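Brinwood Community Theater
Wardrobe and Properties Group
Minutes of the August meeting

Held in the upstairs meeting room, Traludville Hall. The meeting was called to order at 6:30 p.m. A quorum was present.

1. Minutes of the previous meeting

The minutes of the July meeting had been circulated. One correction was made under item 4, where "dress shirts" should read "dress shoes." The minutes were approved as corrected.

2. Matters arising

2.1 Garment rail. The rail with the broken caster has been repaired and returned to the men's dressing room. No charge was made for parts.

2.2 Dry cleaning. The invoice from Halim Cleaners for the spring production was received in the amount of $400 and has been paid. The group noted that two waistcoats came back without their buttons. The matter has been raised with the shop and a reply is awaited.

2.3 Shoe storage. Carried over to the next meeting.

3. Wardrobe inventory

The chair reported that the inventory is complete for the ground floor store and the women's dressing room. It now lists 2160 items. The attic store has still to be counted. Members asked whether accessories should be listed singly or by the box. After discussion it was agreed that hats, gloves and neckwear will be listed singly, and that collar studs, cuff links and loose buttons will be listed by the box.

It was further agreed that any item not used in the last ten years and in poor condition may be offered to local schools. A list will be brought to the group before anything leaves the building.

4. Storage and care of neckwear

4.1 The group considered a written report on the storage of ties and bow ties. At present these are kept in a drawer in the men's dressing room, together with scarves and suspenders. The report stated that straps become tangled, that bows are flattened under heavier items, and that during the last production two performers went on in the wrong tie after a quick change.

4.2 The report recommended the use of small standing tie racks, one at each dressing table, with the evening's neckwear set out before the half-hour call. Racks with a tray base were preferred, the tray being useful for studs and links.

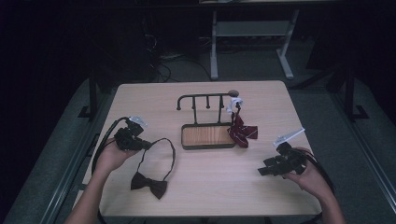 4.3 Discussion turned to how bow ties should be hung. Several members were in favor of plastic clips fastened to the top bar, so that each tie can be taken down without disturbing its neighbor. One member was concerned that a clip left in place for the full run may mark silk or satin. It was agreed that ties will be clipped during performances only and returned to flat boxes at the end of each week.

4.4 Bow ties on a neck strap are to be unfastened before boxing. The strap is to be folded loosely behind the bow and not wound around it. Striped and colored ties are to be boxed separately from plain black, as the requests for black are by far the more frequent.

4.5 A question was asked about labels. The present safety pins and paper tags have caused small holes in the fabric. It was agreed to use sewn cotton tape on the strap, marked with the inventory number in laundry pen.

4.6 Resolved: that 3 tie racks be purchased from Vonow Display Supply, the cost to be met from the wardrobe budget. Carried, with one abstention.

5. Budget

The balance of the wardrobe budget stands at $1000 before the purchase under item 4. The group was reminded that fabric for the winter production must come out of the same sum. A request for additional funds will be considered once the designs have been received. Receipts are to be handed in within two weeks of purchase, in the envelope provided, with the name of the production written on the front.

6. Dressing room cleaning

The carpets in both dressing rooms will be cleaned before the first fitting. All shoes and boxes must be off the floor by noon on Tuesday. Items left out will be moved to the scene dock.

7. Other business

7.1 The steam iron in the sewing room is leaking and should not be used until it has been checked. A notice has been placed on the door.

7.2 A donation of evening wear has been offered by a former member. The group accepted with thanks, subject to inspection for moths.

7.3 Keys to the attic store must be signed for in the book.

8. Next meeting

The next meeting will be held in September at the same time and place. Reports should reach the secretary one week beforehand.

The meeting was adjourned at 7:50 p.m.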